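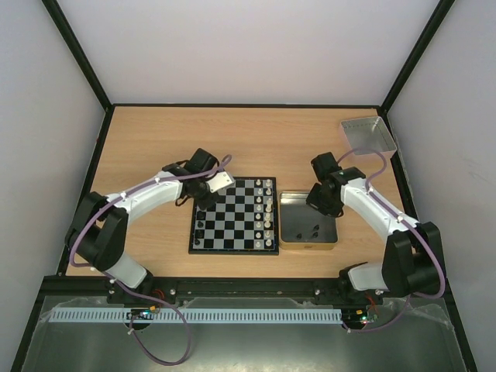

The board, with white set out along the right.

The Black Pawns

Ffion Gape had the chess set on the table before her uncle had taken his coat off. It was the set from the house in Woltby, the small one with the black border, and she had found it at the bottom of a box marked "Dad, misc". The squares were black and light grey. She had remembered them as black and white.

"I haven't played since July," said Iolo Maddocks. "And that was against a boy of nine."

"Did you win?"

"No."

He hung the coat on the door and sat down. He was a tall man and the chair was low, so his knees came up against the underside of the table. He looked at the white pieces, which she had already stood in their two rows, pawns on the inside and the bigger ones behind.

"You've given yourself white," he said.

"You can have white if you want it."

"No, no. I always had black with your father."

She knew that. Her father had kept the results in the back of a Jarman pocket diary, a new diary each year, and copied the running total forward every Christmas. The last total was 90 games to Iolo and 17 to himself. He had not seemed to mind. He had written the 17 rather large.

Ffion had read all the diaries over the winter. There wasn't much else in them. Dentist, car, bins, the name of a man at Parkeveo who was supposed to ring back about the boiler. Then at the end, in the same blue pen, the chess. One entry said only "I. had a cold, doesn't count", and it had been counted all the same.

"Where are the rest of mine?" Iolo said.

"In the tray." 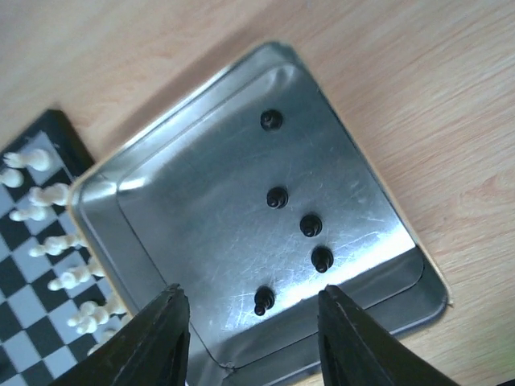 Black pawns in the silver tray.

The tray had come out of the same box. It was a plain metal thing with a dent near one corner and a great many fine scratches on the bottom. Her father used to put the black men in it when he was clearing up and tip the white ones into whatever else was handy. It made a noise when the pieces went in, and as a child she had been able to hear from her bedroom when the game was over. First the tray, then her uncle's voice in the hall, then the front door.

Iolo picked out a pawn and turned it round in his fingers.

"Glenys Dafis gave him this set," he said. "Did you know that?"

"I thought he bought it."

"She gave it to him when she moved away. He told your mother he'd bought it."

Ffion thought about this. She had met Glenys Dafis once, at the funeral, a woman with a grey plait who had eaten two sandwiches and gone for the early bus. She had shaken Ffion's hand and said that he was a kind man and a poor loser. Ffion had taken it for a mistake. She had meant to ask somebody about it and then the cars had come.

"Was he a poor loser?" she said now.

"Terrible," said Iolo. "He'd be all right in front of you. Then he'd ring me up at eleven at night and say he'd seen what he should have done with the bishop."

"He never said."

"He rang me 50 times about one bishop."

He put the pawn on the board, on the far side from hers, and squared it up with one finger. Then he took another. He was slow about it. He had a way of setting each one down and holding it a moment longer than it needed, and she remembered that too, and her father saying, "It won't run off, Iolo."

She got up and filled the kettle. When she came back he had made a short row along the left and stopped.
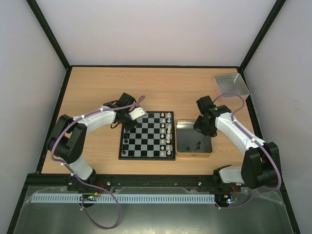 A short line of black along the left edge.

"What is it?" she said.

"Nothing. I was thinking I ought to let you win one."

"You let him win 17."

"I did not," said Iolo. "He won those. I'd have let him have more if I'd known how to do it without him noticing."

The kettle clicked off in the kitchen and she left it. It was getting on for four and she would need the lamp soon. She moved the tray a little nearer to his hand so that he would not have to reach.

"I've got a diary," she said. "I thought I'd start a new page. Yours and mine, from nothing."

"From nothing," he said. He seemed to be working out whether he minded. "What about the 90?"

"Those are yours. They're in the old ones."

"You'll keep those safe?"

"They're in the box."

He nodded and went back to the tray. She sat down across from him and looked at her pawns, and tried to decide which of them to move first.

Recent stories

The Ferry Timetable
Bleddyn Phillips Buys a Ladder
A Week at Jovmont
1,000 Envelopes
What Rhydian Gethin Left in the Shed
The Good Scissors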